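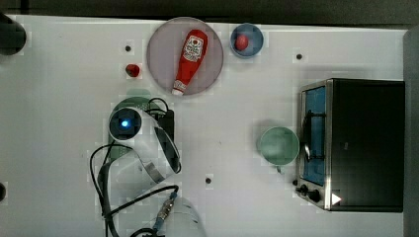 Bruver opens play kitchen table to families in May

29 Dec 2025 - for immediate release

Bruver, the family play and learning centre, will open its new Nina table to the public in May. It is a plain white tabletop for pretend cooking, serving and clearing away, with play food and kitchen bits laid out in the open where small hands can get at them. No painted-on hob. Just a table, plates and plenty to move about.

The idea came from Nadiia Vasylenko, who runs the play programme at Bruver. She wanted something closer to what children see at home at teatime.

"They don't ask for a castle," she said. "They ask for the ketchup. Then they want to put it on a plate, then take it off again, then do that for half an hour. So we built the session round that."

Sessions last 30 minutes. Children lay the table, serve up, then clear it all away before the next group. The clearing away is part of the play and staff join in with it - parents are welcome to as well.

What's on the table

The Nina set changes through the week but the basics stay put. A big round plate, muted mauve-grey. A red ketchup bottle with a white label. A small blue bowl, good for one little red play tomato or whatever else a child decides is for pudding. A pale green oval colander for the washing-up games and for carrying food from one end to the other.

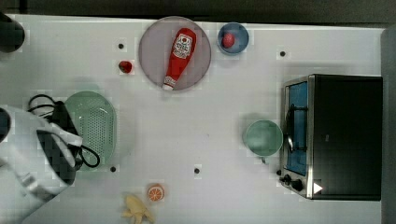 The colander was the hardest piece to settle on, says Milagros Chambi, who chose the kitchenware with the Cluma toy library. Early ones were too deep and the food vanished to the bottom. Oval won, mainly becuase two children can hold it at once.

"Two handed jobs are great for four year olds," she said. "Someone has to say ready, someone has to say go. You get a lot of talking out of one colander."

Cluma has lent 815 pieces of play food and kitchenware to the project, sorted into boxes so a full change of menu can be done between groups. Spares are kept on site. Anything chewed goes to the wash, anything cracked goes in the bin.

Fruit corner and drinks

Fruit is a big part of it. There's a yellow banana and an orange slice with the segments showing, and a teal mug for tea, juice or soup depending who you ask. Cups too, black ones, handy for stacking and for pouring nothing into.
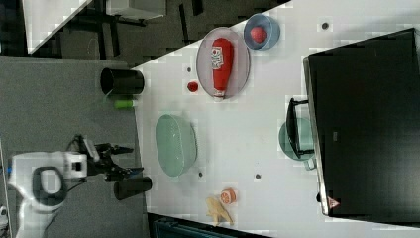
Older children get a harder version. They are given a short order - fruit in the bowl, bottle on the plate, mug by the banana - and have to get it right from memory, then swap over and give the order themselves. Nadiia Vasylenko tried it on the Bruver staff first and says the adults were slower.

Booking

Up to 200 family places will be on offer in the opening month, with separate morning sessions for nurserys and childminders. Places are free but must be booked. Socks please, shoes come off at the door. Snacks are served next door in the Kevero room, not at the table.

Bruver welcomed 1473 children to its play sessions over the past year.

Press visits can be arranged ahead of opening, ask for Milagros Chambi at the Bruver front desk.

ENDS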